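Long-term storage of fabric, rubber sheet and cables in an unheated unit

Asked in: Household > Storage and moving
Viewed 434 times
2 answers

Question

I am renting a unit at Polby Storage in Saltlow from October and will not have regular access to it until spring. The unit is a ground-floor concrete box with a roll-up door and no heating. The site office says it stays above freezing most winters but could not give me humidity readings. I put a cheap hygrometer in there overnight and it read 71 percent at 7 a.m. with the door closed.

What is going in:

1. Suiting fabric, mostly wool and wool blend in dark colors, in lengths of two to four yards. Some is on rolls, most is folded. I also have a few remnants that have never been stored properly at all.

2. Power and data cables, various lengths, some quite old. Several have already gone stiff. Currently they are wound tight and held with rubber bands.

3. Ridged black sheet material, stacked. Some of it is rubber, some is foam, and I can't always tell which is which without cutting it. It has been stacked flat under other boxes for years.
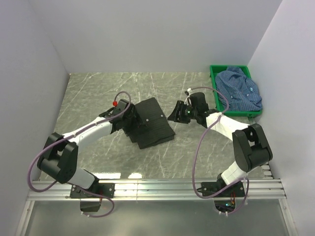
4. Paper patterns in envelopes. I assume these go in a sealed tub and can be left alone.

I have Grilby steel shelving (five tiers, adjustable) and 23 lidded plastic tubs. I would like to avoid running a dehumidifier because the unit has no outlet.

Specific questions: do I seal the tubs or vent them? Can fabric and rubber share a tub? And is it worth rewinding all the cables, or is that cosmetic?

Gwenaël Lemaire

Answer 1 (accepted)

Taking these in the order that matters.

Sealed or vented

Sealed, provided that everything is dry when it goes in. A closed tub follows outside humidity slowly, so the daily swings in the unit mostly don't reach the contents. If you close damp fabric into a sealed tub you have made things worse. Keep the fabric in a heated room for at least a week before packing, unfolded if there is space, and pack it in that room. Do not pack in the unit.

Put silica gel in each tub. For a tub of ordinary size I use 10 of the medium sachets, with a humidity card taped inside the wall where it can be read without lifting the lid. Clear tubs make this easier. If the card changes color, swap the sachets. The old ones can be dried in a low oven if the packet says so.

Keep everything off the concrete. Set the lowest shelf at least four inches up and leave a hand's width between the shelving and the outside wall. Condensation forms on that wall first.

Fabric with rubber

No. Rubber gives off sulfur compounds and plasticizers as it ages, and it can stain cloth by contact or at short range. Foam is not much better – some kinds break down into a sticky crumb that does not come out of a wool weave. Give the sheet material its own tub and write the contents on the end.

Interleave the sheets with unprinted paper and store them flat with nothing on top. Ridged sheet that has been under load may keep the dents. Warming it indoors for a day sometimes recovers part of the height, but don't count on it.

Cables

Rewinding is not cosmetic. A tight wind puts a constant bend in the conductor and jacket, worst at the inside of the coil, and old PVC will crack there when it is cold. Use loose coils, with the first curve after each plug left wide. Remove the rubber bands, for the same reason as above, and use cotton tape or hook-and-loop strips.
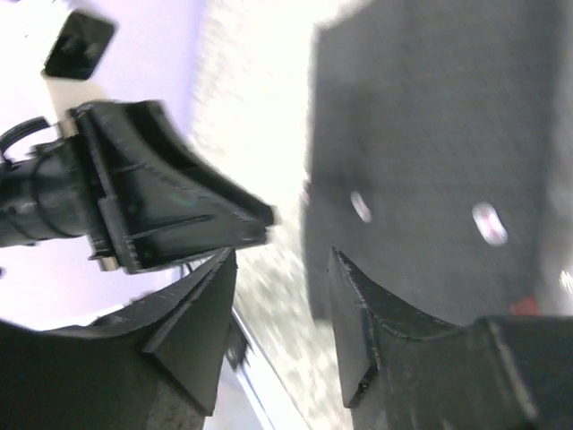
Black cable in an open curve, without a kink.

Anything stiff enough to hold its shape when you let go of one end should be inspected along its length. If the jacket is cracked, throw it out. Do not uncoil cold cables in the unit in spring. Bring them inside first and let them warm up.

Fabric procedure

1. Clean first. Moth larvae go for soiled wool before clean wool. Brush both sides and check the selvages.

2. Freeze anything you are unsure about: bagged, two weeks, then back to room temperature before the bag is opened.

3. Roll where you can, on a tube wrapped in acid-free tissue, face side in. With a striped cloth, line the stripe up with the end of the tube, otherwise the roll will skew.

4. Where you have to fold, pad the fold with tissue. Never leave a length gathered or pinched at one point. A twill will take a set of fine creases running into the gather, and they show badly on a dark ground with a pale pinstripe because the stripe bends with them.
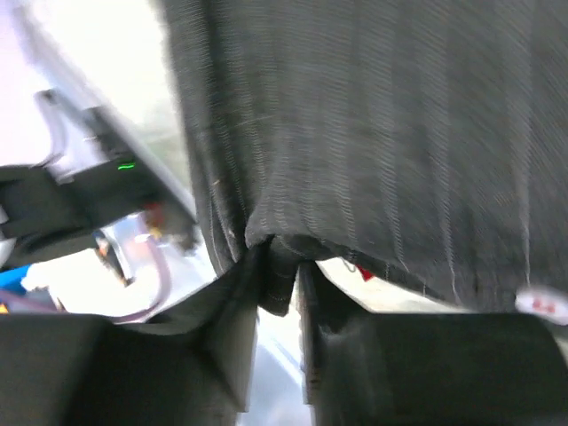

5. Steam out existing creases before storage and let the cloth dry fully. A crease that has sat through a winter under weight is much harder to remove.

6. Label each length with fiber, width and yardage on a paper tag, sewn on or tucked in. No pins. They rust.

Patterns

Sealed tub, upright, not too tight. A couple of sachets is enough.

Annick Mallet

Comments on this answer

Gwenaël Lemaire: Thank you. Is cedar any use in place of freezing?

Annick Mallet: Not in place of it. The effect on larvae is weak and it fades. Also keep raw cedar from touching the cloth – the oil marks.

Answer 2

i had a unit at polby for two winters, back row. the door seal is the problem, water comes in at the corners when the wind is from the west. put a strip of something along the bottom and stand nothing within a foot of the door. never had mold on anything in tubs but cardboard boxes went soft.

can't help on the wool. for cables i just throw them in a bag and more than half still work

bodin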